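Visit Report: Gripper and Wrist Camera Trials at the Harawira Workshop, Lalldale

Report date: 23 June 2023

Purpose of the Visit

The Technical Training Department was invited by Harawira to attend an equipment trial day at its workshop in Lalldale. The department is preparing to replace the two teaching arms in its automation classroom, and the visit was approved so that staff could handle the candidate equipment before a request for funds is submitted in November. Harawira offered two grippers for comparison, one supplied by Galtetti and one by Surnix, together with the wrist cameras and controllers that each firm recommends.

The visiting party was received at the front office and given a short safety talk covering the emergency stops, the marked floor area and the speed limits in force. The morning was given to the cameras and the afternoon to the grippers. Visitors were permitted to operate the arms themselves under supervision, and most did so.

Wrist Camera Session

Both firms mount the camera close to the fingers, so that the view travels with the hand. This arrangement is well suited to the final stage of a reach, when an overhead camera is often blocked by the arm itself. It is less forgiving during fast travel. The department's own students tend to move the arm at full speed between stations, and the question put to the hosts was how much of the picture could be used while the arm was in motion.

The answer depended a great deal on exposure. Against a bright wall, with packaged goods standing close to the camera, fine print is the first thing to go. On a tall white container with a blue label, the band of color still reads well enough to tell the container from the boxes beside it, but the smaller parts of the printed picture smear sideways, and dark stripes on a pale box run together. A program that finds an item by its color or outline could work with such a view. A program that must read a code could not, and would need to stop the arm first.

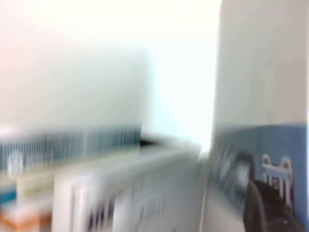

Gripper Comparison

The Galtetti gripper has the wider opening and the simpler controls. Force is set on the controller in 32 steps, and the setting can be changed from within a program. Visitors found it easy to learn. Its fingers are thick, however, and items placed close together were disturbed on several attempts when the fingers came down between them.

The Surnix gripper is lighter and quieter, and it reports finger position back to the controller without an added cable. It performed better on small boxes. On smooth, rounded goods it was less certain, and the hosts advised fitting softer pads – these are sold separately, which should be noted in any budget.

Flat paper goods were discussed at length, as the department's course includes a sorting exercise with booklets. A glossy cover lying on cloth gives a two-finger gripper very little to hold. The hosts recommended approaching from a corner, or working from a stack in which the edges of the lower sheets stand out.

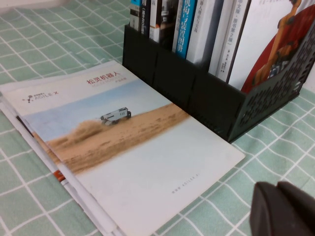
The department's chief concern in this purchase is the quality of written support. Students work from printed manuals during assessed exercises, and instructors cannot be expected to translate as they go. The Galtetti manual is complete in English, while the Surnix manual still refers the reader to a separate sheet for error codes. Reference material kept near the equipment is also of value, and staff took an interest in the workshop's black organizer of upright books, where a volume on mechanisms and devices, its title in Chinese on a bright blue spine, shares the row with one whose subtitle mentions ROS. A similar shelf of English titles will be considered for the classroom.

Costs and Conditions

Galtetti quoted a price of $775 for a spare finger set with mounting hardware. Surnix did not quote on the day and has been asked to do so in writing. Both firms offer a loan period of 13 days, with shipping paid by the borrower.

Recommendations

The department recommends that a loan of the Galtetti gripper be arranged first, with its own controller and wrist camera, and that the booklet exercise be run on it by instructors before students are involved. The Surnix gripper should follow once the written quotation has been received. Camera exposure settings should be recorded for each classroom station – the windows on the east side are likely to cause difficulty in the morning. The existing arms should remain in service until both loans are complete.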